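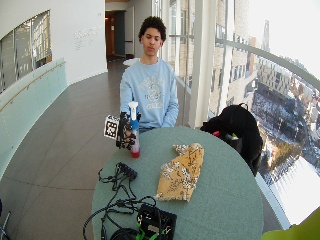 A spray bottle within reach at the table.

By Ľubomír Hrubý
January

Small caps had a rotten fall. Then the buyers came back, quietly, and one of the names they came back for was Birkomeo.

Not a glamour stock. Birkomeo sells cleaning supplies and refills to offices, gyms, diners. Dull business, steady cash. I've followed it through three CEOs and one very bad merger and I still can't get anyone at a dinner party to listen to me talk about it.

So, the dividend. Management raised it again last quarter, fifth year running. Yield is near the top of its range, payout looks covered, and the debt from the Clirton deal is finally coming down. Slowly. The company has closed 139 small depots and kept the big ones, and the trucks now run fuller. You can see it in the margins if you squint.

What I don't like — inventory. It went up faster than sales for two straight quarters. The finance chief says thats deliberate, stocking ahead of a supplier price hike. Maybe. I've heard that line from other companies, and twice it ended in a write-down. Worth checking the footnotes when the annual report lands.

Brodex is the rival everyone brings up. Faster growth, cheaper debt, 1,757 employees to Birkomeo's much larger payroll. But Brodex pays nothing out and trades like a tech stock. Fine if you are 30. My readers mostly aren't, judging by the mail.

And the mail this month was lively. 188 letters and emails after the column on preferred shares, most of them asking the same thing: buy now or wait? Wait, I said then. On Birkomeo I'd nibble. Half a position before the report, the other half after, assuming the inventory number behaves. If it doesnt, keep the cash and look again in spring.

One more thing. Sembiring, the fund that took 5 percent last summer, has asked for a board seat. Funds like that want sales of something, usually the warehouses. A sale and leaseback would give a nice one-time pop and then rent forever. I'd vote no. The proxy forms go out with the annual report, so read both before you sign anything.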